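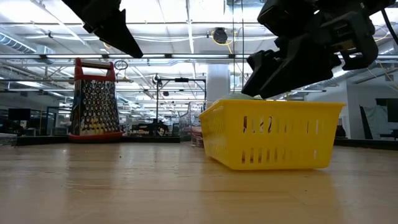
Gunawan commented under my last post that a gripper cable with slack in it is a gripper cable waiting to be shut in something, and could I please stop calling mine "relaxed".

Fair. So out came the cable ties, over 20 of them, and I did the right arm first, base to wrist, then the left. The Esteck guide wants the ties snug but free to slide, a state I reached on perhaps every third one.

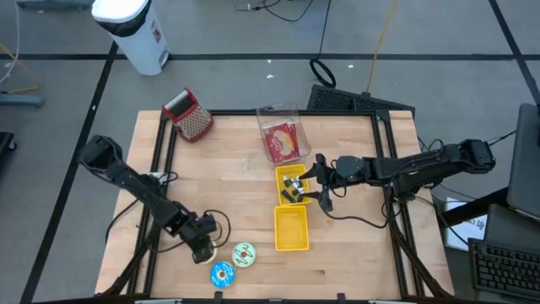 Homing comes next, and I'd put it off since March. The routine on the Wodell controller takes 10 minutes if you don't skip a joint, so allow longer. I like to check the open position against something I can knock without crying, and the rim of a yellow basket does nicely for the right gripper. There's still a droop in the cable beneath it, Gunawan, and I know.

Then the jaw screws: 3 a side, a dab of threadlock, and a wipe of the pads while you're down there.
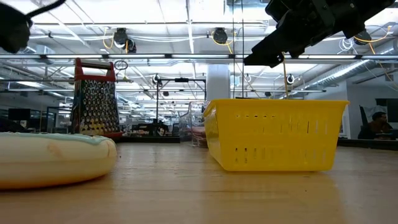 Fixed views are the part I trust least after any work on the arms. Anything knocked overhead shows up as a small drift that I then blame on the wrist for an entire afternoon. With the cameras up on the ceiling rail, checking means a ladder and a torch, plus a good look at the cable loops. Mine passed. The wrist is still off, error 118, and I've ordered a new bearing.

Filed under: Workshop > Tundaritz diary
4 comments | 7 shares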